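Plimetti Hand Gripper: replacement finger pads and pin kit

Fits the Plimetti hand-held two-finger gripper, all versions with four pivot pins. The kit has two ridged pads, four pins and a strip of adhesive. Price: 65. Ships from Prekham.
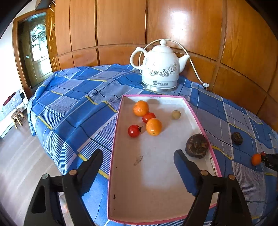 HOSTAU, August 2019

Pettigrew rates these pads for 2000 grips. We would not plan around that number. It comes from a bench test on a clean block, and fruit skin is a different surface. Our own set went 869 grips before a ridge began to lift at one edge. Check yours every 20 grips until you know how they wear on your produce.

The maker also calls the pins maintenance free. Maybe. Open the fingers all the way and rock each arm sideways. If you feel play, change both pins on that arm. A new pin next to a worn one still lets the tip wander, and you will blame the pad.

Before you put any tool back to work, close it on one orange and look at it from above.

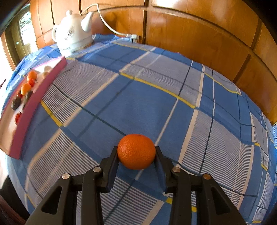
Both pads should touch at the same height. If one lands low, peel it and set it again while the adhesive is fresh. Do not shim it with tape, whatever the leaflet says.

The adhesive is the weak part of this kit. Wipe the finger with alcohol first and leave the pad overnight. The one-hour cure time on the packet looks hopeful to us.

Pads and pins are not sold separately. We have asked.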